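4. Installing the Tabletop Leveling Feet

Before fitting the feet, check that the Ukari frame has been squared as in section 3 and that all corner bolts are finger-tight.

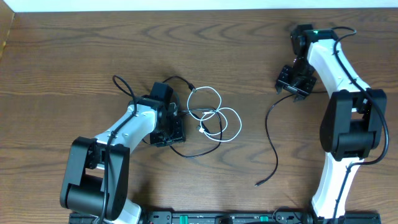 DRURKUM, July

Revised by Elisa Testa. Replaces the Gatti insert sheet.

1. Lay the frame upside down on a blanket.
2. Thread one foot into each leg until 3 threads remain visible.

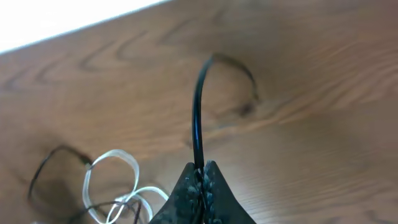
3. Turn the frame upright with a second person. Do not drag it; side load bends the foot stems.
4. Place a level across the short side, then the long side. Adjust the low corner first.

NOTE: Asteck feet have a left-hand locknut.

12 shares
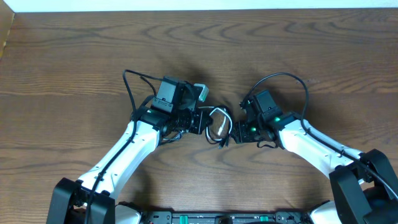
5. Tighten each locknut against the leg with a 13 mm wrench while holding the foot still.
6. Recheck the level after 2 hours. Floors with carpet need a second adjustment.

CAUTION: Maximum load is 83 kg with the feet extended no more than 33 mm.
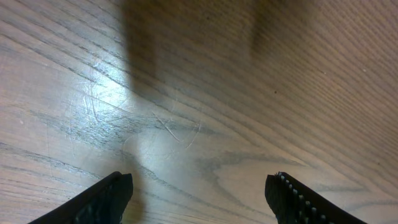
Wood grain, close view.

7. Wipe the surface with a dry cloth. Do not use solvent.

3 comments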